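Grisside two-arm kit - review talk, notes. 20 min slot, leave 5 for questions

Slide 1. Who we are: Jernurbridge repair shop, bench testing since June. We paid for the kit. Say that early

Slide 2. What you get. 2 arms, front rail, aluminum frame, grippers, software. Guerreiro wrist upgrade is extra, we skipped it. Price 1,840 per month on lease, support included. Pause here, people will write it down

Slide 3. Setup. Manual says one afternoon, took us til Monday. Cable routing is the slow bit. Shorter screws would of helped

Slide 4. Numbers. 214 handoffs logged, flashlights only. 30 drops, mostly round bodies slipping in the jaws. Softer finger pads on order. Dont read the whole table out

Slide 5. vs Bristetier: cheaper, but one arm, no handoff. Support slower too

Slide 6. Would we renew? Yes for sorting, no for anything small. Ask whos tried tiny parts

Last slide, leave up during questions

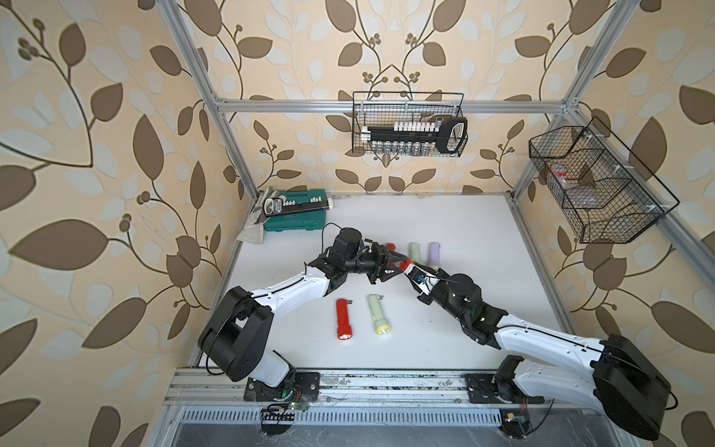
Grisside kit on flashlights, grippers meeting mid-table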